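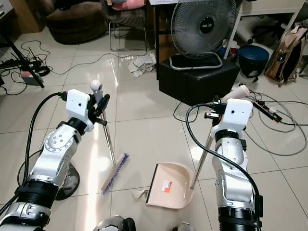

Paid by the job or by the hour? Mistora cleaning contracts from January

Forum: Work and Pay > Cleaning and Domestic

grestgate_gail
Has anyone else on the Mistora app had the new terms through? From January we can stay as we are, self-employed and paid per job, or go onto their books as a worker with an hourly rate. We've got until the end of the month to choose and if you don't reply you stay as you are.

I do 34 hours in a normal week, mostly flats in Grestgate, and I can't work out which is better. The letter is four pages and the hourly rate isn't in it until page 4.

tonk67
Had mine. Staying self-employed. I clean for Mistora and for Anerach and I have three private customers. The worker contract says you have to tell them about other paid work and get it agreed. I'm not asking permission to clean a house I've been cleaning for six years.

Assunta Melis
Read that part again, tonk67. It says you must tell them, and they can refuse only if it clashes with shifts you have already accepted. I asked the helpline and they said the same, though I want it in writing before I sign.

I'm going for the worker contract. I had nothing coming in when I hurt my wrist last winter and I lost almost 200 pounds a week until it healed. Holiday pay matters to me as well.

tonk67
Helplines say all sorts. The wording is "reasonable grounds including" and then the clash of shifts. Including. They can add to that whenever they like.

Assunta Melis
Fair point on "including". I had missed that.

mopandbucket
Whichever you pick, check travel time. Under the worker contract you get paid between jobs on the same day if the gap is under an hour. Under the old one you get nothing. I had a day last week with four jobs on opposite sides of town and two of those gaps would have been paid.

grestgate_gail
That's useful, thanks. Most of mine are walking distance so it wouldn't come to much. What about cancellations? At the moment if a customer cancels on the morning I get half.

mopandbucket
Full pay for the shift if it's cancelled after 6pm the day before. Page 3, near the bottom. They can send you somewhere else for those hours though.

sauerland_steve
I used to drive for a delivery app that did the same thing. Everyone who moved over got the hours they asked for at first, then the hours were cut and the self-employed lot got the extra jobs. I'd ask if there are guaranteed hours. If there aren't, holiday pay on not many hours is not much holiday.

Assunta Melis
There is a minimum of 16 a week. Not great, but it is there.

tonk67
16 is less than half what Gail does now.

grestgate_gail
Yes, that's what worries me. I can't pay the rent on 16. Has anybody asked if you can switch back?

mopandbucket
Once, after six months. It's in the questions and answers on the app, not in the letter.

grestgate_gail
Right, I'll look for that tonight. I'm leaning towards the worker contract but I'm going to email them first about the hours and the "including" bit. Will post what they send back.

tonk67
Save a copy of the Q&A page while you're there. They changed the one about equipment costs last year.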